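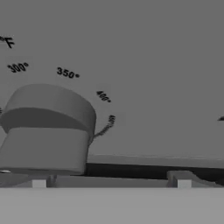 **Progress report to the Soomro Fund: Trundov Gallery exhibitions and collection program**

1/10/24

It's been a busy and really rewarding stretch since our April report, and we're glad to have so much to tell you. The short version is that the first exhibition opened on schedule, the cataloguing is well past the halfway mark, and the one part running behind (the storage racks) now has a firm plan.

## Exhibitions

*Paper Weather*, our survey of printmaking from the Zomov Valley, filled both of the ground floor rooms. We'd planned a fairly tight hang of linocuts and etchings, but once word got around the valley, people started offering us works we had never seen in person - including a complete set of colour woodcuts that had been in a hallway for decades. We reworked the back room to fit them in, and it became the part of the show visitors talked about most. Several came back with relatives in tow!

The wall labels were written with the artists wherever we could manage it. This took longer than writing them ourselves, and a few drafts went back and forth more often than we'd like to admit, but the labels are plainer and better for it. One artist asked for hers to say only what paper she used and how long the ink took to dry. We printed it just like that.

The second exhibition, drawn from our own collection of studio ceramics and small bronzes, is in its final planning stage. The checklist is settled, the plinths are being repainted in a warmer grey, and the loan agreement for the two outside pieces has been signed.

## Cataloguing

Your grant allowed us to catalogue 100 works on paper that had come into the collection with little more than a title pencilled on the back. At the time of writing 88 of them have full records, with measurements, medium, condition notes and whatever history we've been able to piece together. The remaining works are mostly unsigned, and we're taking our time with those.

There have been some lovely finds along the way. A charcoal drawing listed as "harbour, unknown" matches a sketch reproduced in an old exhibition leaflet, so we now have a likely artist and a likely year. Two watercolours that had always been stored apart are almost certainly halves of the same view. They'll be shown side by side next year, with the join left open so people can make up their own minds.

All finished records have been entered in Bemus, our collection database. Moving across from the old card file was slower than expected in the first few weeks, mainly because three generations of staff had each used their own names for the same printing methods. We've now agreed on one list of terms and everyone is sticking to it. The public search page will be switched on once the last records are checked.

## Talks and workshops

We ran drypoint and monotype workshops for adults and a drawing afternoon for families. The monotype session booked out quickly and we added another. Roughly 100 people came to a workshop or talk over the period, a very pleasing result for a gallery our size.

Feedback has been warm, with two fair criticisms: the upstairs room gets stuffy when it's full, and the sound carries badly to the back row. We've borrowed a small speaker and will hold the larger talks downstairs from now on.

## Storage racks

The sliding racks haven't been installed. The floor in the rear store needed levelling before they could go in, and the builder wasn't available until after the exhibition closed. The floor is now done and has been signed off. The supplier is holding our order at the original price, so there's no change to the budget line, but we would like to ask for this part of the work to be carried over into the next reporting period.

Framed works are staying in the side room for the time being, wrapped and off the floor, and we check the humidity there every morning.

## Spending

Exhibition and workshop costs came in slightly under budget, as we built the display cases ourselves. Framing went over by a similar amount - museum glass has gone up again. The storage money is unspent apart from the floor. A full statement is attached, with receipts.

## Next steps

- Open the ceramics and bronzes exhibition
- Finish the remaining catalogue records and turn on public search
- Install the racks and move the framed works across
- Run an etching weekend if we can get the press serviced in time

We'd love to show you the drawings store once the racks are in, and will send some possible dates with our next update.

Trundov Gallery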